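Mumus 60 Packing Tape, Clear

Sold by the roll or in cases of 18. Shipped from our Clendton counter.

We carry a lot of tape and trust very little of what is printed on the wrapper. The Mumus sheet says "industrial strength," a phrase with no test behind it that we could find. We asked Sadowski, the distributor, for the numbers and got a brochure.

So Roman Malinowski closed 1000 cartons with it in our own stockroom. It held on clean new board. On recycled board with a dusty face it lifted at the corners, and we would not use it there without a second strip. The "quiet release" claim is generous. It's tape, and it makes a noise coming off the roll.

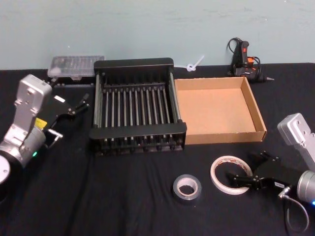

Two rolls of tape, with an open cardboard box tray behind.

Width: 60 mm
Storage: indoors, on its side, out of the sun
Not for: freezer cartons, painted walls, anything you'd call permanent

The Mimham dispenser is sold separately. The maker calls it a must. A plain hand cutter costs less and Konrad Adamczyk at the counter prefers it.

Case price applies to full cases only. Unopened rolls can come back within 18 days with the receipt.

Page checked March 4, 2021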